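4.2 Failures that the success rate hides

Plurkimix is reported to recover from a missed grasp by itself. We ran it on the two-arm cell at Nudholm and logged 34 trials, of which 19 finished without a stop. We doubt that the second number means much.
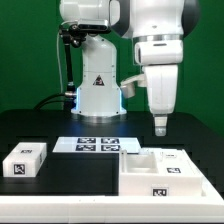
Figure 5. The cell used in the May trials.

Most of the stops came from drift in the hand-eye calibration, which the software never flagged. It went on reporting a good fit while the fingertip closed roughly 4 mm from its target. The flat board with its two-by-two grid of markers should make such an error easy to catch, yet Plurkimix reads the board only at startup. A bumped camera bracket – or a board nudged during a reset – therefore goes unnoticed until the force limit trips. We do not call that recovery.
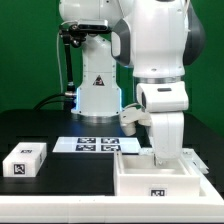

Chowdhury, commenting on a draft of this section, objected that the force limit did its job in every one of these stops and that Skurnora, the older controller, would have kept pushing. We accept the point about Skurnora. A safe stop is still a failed trial, and the published rate should count it as one.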